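**From:** Mieke Goossens
**To:** gripper-maint list
**Date:** October 21, 2023
**Subject:** Re: [gripper-maint] Uneven closing on hand-held unit, Gurnside bench

Hanneke De Graaf wrote:

> Since the pad change in May our hand-held unit closes unevenly. The left finger
> reaches the part first and pushes it over before the right one makes contact. On
> thin parts it doesn't matter. On the Gruber sleeves it tips them every time.
>
> I've re-run the zero routine twice with no difference. Nultina suggests replacing
> both finger blocks as a pair. Before I order, has anyone on the list had this and
> fixed it without new blocks? Also, what open width are you storing as the reference?
>
> Hanneke
> Grostside

Hanneke,

We had the same fault on the Gurnside unit and did not replace the blocks. The zero routine won't find it. It closes until the motor current rises and stores that position, and it has no way of telling which finger got there first.

In our case there were two causes. One pad had been bonded slightly proud of its block, and the left pivot had play in it. Fix the pivot first. If you shim a pad to make up for a loose pivot, you will be shimming it again in a month.

Order of work, with the unit off and the battery out:

1. Open the fingers by hand to the stop.
2. Hold the housing and rock the left finger at its tip. Repeat on the right and compare. Any click you can feel is too much.
3. If there is play, take the finger off and check the bushing for an oval bore. Replace it if in doubt.
4. Refit, tighten evenly, and check that the finger still swings under its own weight.
5. Clean both pad faces with alcohol and a lint-free cloth. Leave them to dry fully.
6. Run the zero routine once, closing on nothing.

After that, open to the reference width and look at the fingers through the unit's own camera over a plain table.
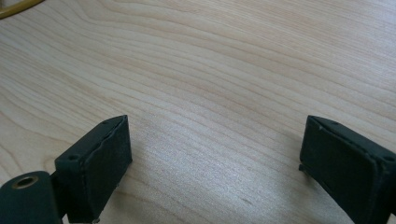 The number we store for full open is 313 counts. Yours may differ if your firmware is older than ours, so read it back after the routine and don't copy mine. The closed value on our unit came out at 5. Before the bushing was changed it wandered on every run, and that was the clue we should have picked up earlier.

For the pads, look along the edge where the pad meets the block. A little wear along that border is normal and ours have been running that way without trouble. A lifted corner is a different matter — peel the pad and bond it again, don't press it back down. Clamp it against something flat while the adhesive sets. Our uneven pad was clamped in a vise with dirty jaws.

A check that doesn't need the software: stand a sleeve on paper, draw around its base, and close slowly from full open with the unit held in a fixture. Look at which way the base leaves the outline. Turn the sleeve half a turn and repeat. If the direction follows the sleeve, the sleeve is the problem. If it stays the same, it's the gripper. Don't try this holding the unit freehand, you will only measure your wrist.

On ordering: I would buy one bushing kit and a set of pads before I bought blocks. The kit number on our shelf label is 159. I can't say whether Nultina still supplies it under that number, so quote them your serial as well.

One thing I haven't settled is the screw torque at the pivot. The sheet that came with our unit gives a single value for both sides, and on our left side that value makes the finger bind. We back it off until it moves freely and use thread lock. If anyone has a newer sheet, please post it.

Mieke
Gurnside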